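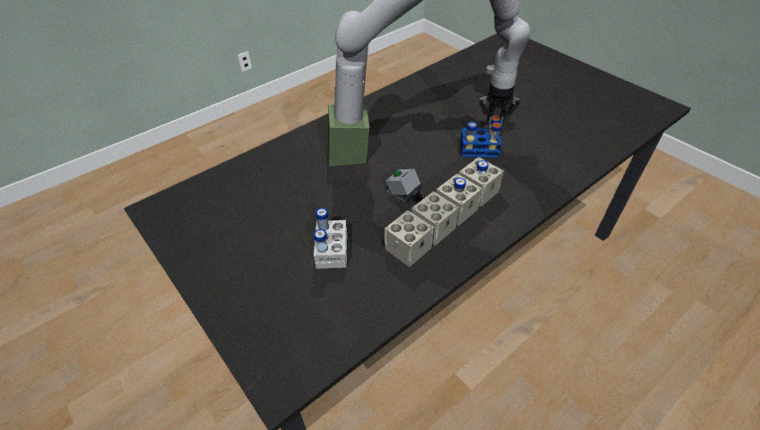 Image credit: Arūnas Rozīte / Pundo

Roasted barley flour

Roasted barley flour is a food made by toasting whole or hulled barley and grinding it to a powder. The grain is cooked during roasting, so the flour can be eaten without further cooking once it is mixed with water, milk, tea, yogurt or another liquid. It is sold as a breakfast food, a drink base and an ingredient for baking and energy bars.

Foods of this type have been made in many regions where barley grows well. Tsampa, a staple of the Tibetan plateau, is commonly made from hulless barley and eaten with tea and butter. In Ecuador, toasted barley flour is called máchica. In the eastern Baltic region, related flours combine barley with other grains or with dried peas and beans. The Estonian product kama is the best known of these.

Production

Both hulled and hulless barley are used. Hulless varieties have a husk that falls away at threshing and need only cleaning before they are roasted. Ordinary covered barley has a husk that sticks to the kernel and has to be removed by abrasion. Light abrasion leaves most of the bran in place. Pearling goes further and takes off part of the bran as well, giving a paler flour with less fiber.

The grain is cleaned, sometimes soaked for a short time, and dried until the surface is no longer damp. It is then roasted in a dry pan, in hot sand, in an oven or in a rotating drum. Small kernels brown faster than large ones, and for this reason mills usually sort the grain by size first. Roasting continues until the kernels are golden to medium brown and give off a nutty smell. Grain roasted until very dark is bitter and is used mainly for beverages.

After cooling, the grain is milled. Stone mills and hammer mills are both common. A coarse grind gives a porridge with some texture, and a fine grind is preferred for drinks. Some producers sift the flour and return the larger particles to the mill.

The Wilcombe mill at Dolbridge makes roasted flour from hulless barley in batches of 905 pounds. Its drum roaster was installed in June, replacing a set of flat pans, and the product is sold under the name Avotiņš in plain form and in a blend with ground peas. The mill reported 1,244 batches for the most recent production year.

Nutrition

Barley flour is mostly starch. It also supplies protein, B vitamins, magnesium, manganese and selenium, although the selenium content depends heavily on the soil. The protein is low in lysine compared with that of legumes. Blends that include peas or beans have a more balanced amino acid content.

Barley is a good source of beta-glucan, a soluble fiber that is also found in oats. Beta-glucan thickens when mixed with water and slows the movement of food through the stomach. Regular intake has been linked to modest reductions in LDL cholesterol and to a smaller rise in blood sugar after meals. The amount in a given flour varies with the variety of barley, the growing conditions and how much of the kernel is kept. Roasting reduces some heat-sensitive vitamins, including thiamin.

Like other starchy foods cooked at high temperature, roasted barley contains acrylamide, which forms as the grain browns. Moisture, temperature and roasting time all affect the level.

Barley contains gluten and is not suitable for people with celiac disease. It can also cause reactions in people with a barley allergy. Anyone increasing fiber intake quickly may have gas or bloating, and these effects usually ease when the amount is raised gradually.

Use

The simplest preparation is a thick paste made with a small amount of warm liquid and kneaded by hand or with a spoon. Salt, butter, honey, fruit or soft cheese may be added. With more liquid, the flour makes a thin porridge or a drink. It tends to form lumps in cold milk, so many cooks stir it into a little liquid first and then add the rest.

In smoothies, one or two tablespoons per serving is a usual amount. The flour thickens the drink on standing. In baking, it can replace a small part of the wheat flour in bread, muffins and cookies. Larger amounts give a dense, crumbly result, as barley gluten does not form an elastic dough in the way wheat gluten does.

Because it is light and needs no cooking, roasted barley flour has long been carried by herders and travelers. Hikers and endurance athletes use it in a similar way, often mixed with dried milk, sugar and ground nuts.

Storage

Whole-kernel flour contains the oils of the germ and becomes rancid over time. It is best kept in a closed container away from heat and light. Signs of spoilage include a bitter taste and a smell like old paint. Wilcombe advises using an opened bag of Avotiņš within 10 weeks, or within 7 months if it is frozen. The flour should be kept dry, as damp flour clumps and may grow mold.

See also: Barley tea, Beta-glucan, Kama, Pearl barley, Tsampa

Page last edited 02/10/2026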